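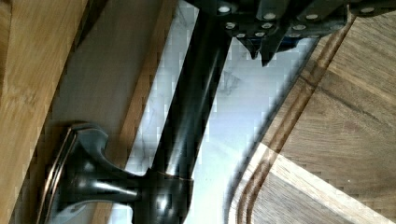

Most arguments about kitchen counters are conducted in terms of style, and the ones about dark fittings on pale stone are the worst of them. My interest is in maintenance. A counter is a work surface with a cleaning cost, and the cost is set mostly by what is allowed to stand on it.

Take the faucet first. Oil-rubbed bronze is sold as forgiving, and compared with polished chrome it is, as far as fingerprints go. Lime is another matter. A white ring of scale at the base of a dark faucet shows from across the room, and the usual acid cleaners that remove it will dull the finish and etch marble in the same pass. The correct treatment is a damp cloth and a dry cloth, daily. Anyone unwilling to do this should buy brushed steel.

Ditte Nørgaard, who fitted kitchens for Prenov before moving to the trade press, holds that the first 13 inches beside a sink should be kept clear of everything, soap included. I think she is right about the distance and too strict about the soap. Water travels along the counter by splash and by sleeve. Anything standing in its path acquires a wet footprint, and on marble a wet footprint under a metal can or a bottle of vinegar becomes a permanent one.
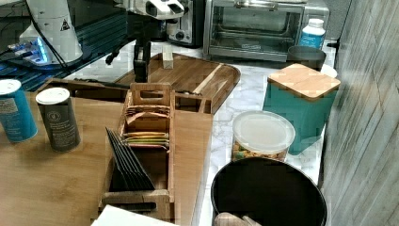
Vol. 29, No. 13

The back of the counter is governed by different rules. It is dry, it is hard to reach, and it fills up with appliances. A toaster and a toaster oven side by side is a common arrangement, and the usual complaint is duplication. I disagree. The toaster does one job quickly with little heated volume. The oven handles anything with cheese on it. The duplication is real only if both are used for sliced bread, in which case the toaster should stay and the oven should go to somebody with a larger family.

What I object to is the small stuff that gathers in front. A bottle and a cup parked at the corner of a toaster oven must be moved each time the door comes down, and in practice they are moved 90 degrees to one side and then back again. Aksel Steinarsdóttir argued in these pages in December that such objects mark where people prefer to work and that storage should follow them. As a method of observation this is sound. As a policy it hands the counter over to whatever was put down last.

Boards and canisters I would leave out. A bamboo board is used several times a day and dries better in open air than in a cabinet. Lidded canisters are acceptable if the contents are used weekly, and they are better stood on a wooden board than on the stone: grit under a canister scratches marble, and a board can be carried to the sink and scrubbed.

The remaining question is sealing. I reseal once a year, test with a spoonful of water on a Thursday evening, and look at it after breakfast. A dark patch means another coat.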